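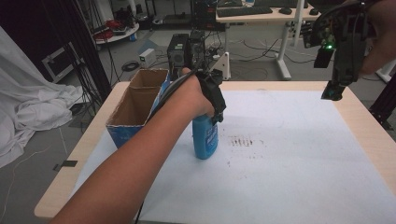

## Section 2: Teaching the Wipe-Down Routine

Welcome back! If you've made it through Section 1 your Dromier is mounted, powered and talking to the tablet, and you're ready for the part most people bought it for, which is getting somebody else to clean the table. Before we start, a word about what to expect (we'd much rather you hear it from us now than find it out with guests coming). The Dromier can learn to spray and wipe a flat surface, and on a good day it does it nicely. It is slower than you are. It also has to be shown, patiently and more than once, what a dirty spot looks like and where the bottle lives.

Please read through all the steps once before you pick anything up.

### Before you begin

- A spray bottle that stands up by itself. Start with plain water.
- A large sheet of white paper for the tabletop. Stains stand out well against it, and you can throw it away afterward.
- A dry cloth, folded in quarters.
- Both hand grippers, charged and paired.

### Steps

1. Spread the paper over the table and smooth down the corners. Tape them if your room is drafty.
2. Make a small mess near the middle. Coffee grounds with a drop of water work well, and so does soy sauce. Keep it smaller than your palm for the first lessons.
3. Strap one gripper over the back of your hand, snug but comfortable, and run its cable along your forearm so that it can't swing in front of the camera.
4. Hold the second gripper above the table, tip down, and wait for a steady green light.
5. Press **Record** on the tablet. Take the bottle by the neck, lift it, spray twice, and set it back where you found it. Go slower than feels natural. Vimala Menon, who wrote our practice lessons, likes to hum a waltz while she does it, and her recordings are lovely and even.
6. Pick up the cloth and wipe from left to right in overlapping strokes, then press **Stop**.
7. Play the lesson back. If your sleeve hides the bottle or the stain, delete it and go again.
8. Repeat until you have 23 good lessons, moving the bottle and the stain a little each time.

> **Note:** Boxes and other clutter at the side of the table are fine, and a few in the background will even help the machine cope with a real kitchen. Just leave yourself elbow room.

> **Caution:** Never use bleach, ammonia or anything flammable during lessons or during a supervised run. Keep liquids away from the gripper cables, and wipe up drips before you unstrap.

### So, can it do the chore yet?

Partly. Our lab in Utthorpe ran 2,098 wipe-downs in November, and light, fresh stains on a flat top went well. Dried-on jam did not. Squeezing the trigger is still the hardest bit, and a nearly empty bottle will fool it more often than we'd like. Please stay in the room while it works, and keep children and pets on the other side of the door.

If the arm sprays and then simply stops, go to Section 5, "Pauses and Restarts." If it wipes beautifully in the wrong place, record 2 more lessons with the stain close to the table's edge and run the training again.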